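4.2 The bin, the task box and the holder

Most of the published work on home-built manipulation cells reports a success rate and a parts list, and leaves the reader to guess how much of the first was bought by the second. We were not convinced that our own early numbers deserved better treatment. The cell was put together in a shared workshop over one spring, with money from our own pockets and a used arm, and by July it was placing pegs and blocks often enough that Nikolaidis wanted to write it up. Thongsuk did not. Her objection was simple: a shallow bin with sloped walls does part of the robot's job for it, and so does anything on the floor that holds an object still. Until those two aids were measured on their own, she argued, we had a result about carpentry.

This section takes that objection seriously. We describe the bin as built, then the holder, then a set of trials meant to find out what each one was worth.

The bin went through two versions. The first had straight sides, and the gripper struck them whenever it tried to reach something resting in a corner. The second, used for everything reported here, has a sloped wall on the left and another on the right, and a flat dark floor between them. We had expected the slopes to matter mainly for clearance. In practice they also push a dropped part back toward the middle, where the arm reaches best, and that is a gift to the controller that no learning method should take credit for. The Hedia planner we began with looked much better in the second bin than in the first, with no change to a single line of its code.

The task box stands near the far end of the bin, with the shapes on its tan top (Figure 3). It was placed far back so the arm would have room in front for parts that had been set down. The black holder sits on open floor ahead of it and has a flat base plate, with two screws set into it, and a raised back, with a shallow curve along the top edge where a part can rest. 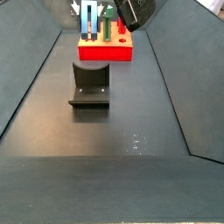 Figure 3. The second bin with the task box at the far end, the gripper over its right side, and the black holder on the floor in front.

The holder is the piece we trust least. It was added late, after a run of bad afternoons in which long parts rolled before the gripper could close on them. A curved cradle fixes that at once. It also fixes the height and, to a fair degree, the angle of whatever is laid in it, so the grasp becomes nearly the same motion every time. A similar cradle is used in the Wasano bench design, where it is listed under "accessories" and not mentioned again. We think that is a mistake, or at least a convenient omission.

To put a number on it, we ran 144 trials in four equal blocks: old bin or new bin, with or without the holder. Parts, lighting and gripper speed were kept the same throughout. Each session was limited to 12 trials, as the gripper pads grew slick with dust and had to be wiped between sessions. Thongsuk scored every trial from the recordings without being told which planner had been running. She could of course see which bin it was, and we do not claim the scoring was blind in any stronger sense.

The outcome did not flatter us. Swapping the bin changed the success rate more than swapping Hedia for the Itoleo planner did, and adding the holder changed it more again. With the old bin and no holder, the two planners could not be told apart. Nikolaidis holds that this block was too hard to be informative — a fair point, and one we cannot answer with trials already run. Thongsuk's reading is that the gap between planners reported in our earlier draft came almost entirely from the furniture. Both readings fit the data.

There are further reasons for caution. The floor picked up specks and scuffs as the weeks passed, and we made no attempt to keep its look constant, so a vision system trained in the first sessions may have been tested on a slightly different surface in the last. The bin was knocked out of place at least once and moved back by eye. We repeated 15 of the trials after that and found no clear shift, but a set that small would miss anything short of a disaster. Readers who plan to copy the Bañez wall angles, as we did, should check them against the reach of their own arm before cutting anything. Section 4.3 drops the holder altogether and keeps the second bin, and all rates given there should be read with that bin in mind.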